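The snack table and the sensible advice

Every February somebody publishes a guide to the tidy shared snack table, and every February I read it and doubt most of it. The latest to reach me came from Skurov, who sell storage, and it promised that a mat, a plant and a matching set of tubs would change how people behave around crisps. I have kept an eye on the table at our Iltwood workroom long enough to have my own views. It has the mat. It has the plant. It has tubs. People behave exactly as they did.

The round mat is the piece I was rudest about when it arrived. A braided circle in dark blue, on a table whose whole virtue was that you could wipe it with one pass of a cloth. Crumbs go into braid and stay there. The guide says to shake it out on a Friday, which sounds fine until you ask who is doing the shaking.
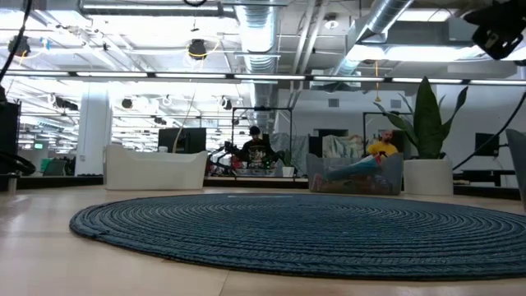
The mat with the bins and the snake plant behind it. Full marks for the plant.

I will give the bins a grudging pass. The grey one is see-through enough that you can tell there are packets in it without rummaging, and that does save some lid-lifting and sighing. The off-white one is a different matter. You can't see into it from the front, so things go in and are forgotten. Nallitz do a version with a label holder, and I'm told that solves it. I have seen the label holders in another building. They were empty.

As for the price, the full Skurov set comes to 422 with delivery, and for that you get two sizes of tub that don't stack with each other. I would want to be shown a good deal more before spending it.

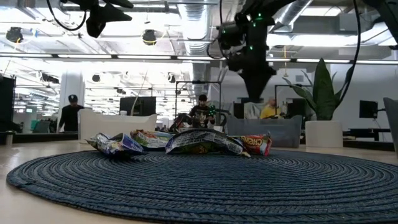
My real quarrel is with the idea that wrappers are a storage problem. The guide has a whole page on "packaging flow", with a little dish for empties that is meant to sit next to the food. We tried a dish. It filled up, and after that the empties went beside the dish. A plain waste bin within arm's reach of the table would do more than any dish, and it is the one thing the guide leaves out, presumably for want of one in the catalogue.

Stelmakh, who make the mat, claim it can be rinsed under a tap and dried flat. Perhaps so. I'd like to see it done in our sink, which is narrower than the mat and usually has mugs in it. A damp cloth and some patience with the rings is my method, and I make no great claims for it.

The plant can stay. It asks for very little water and so far no one has put a wrapper in the pot. I'll look in on the table again once the next guide is out.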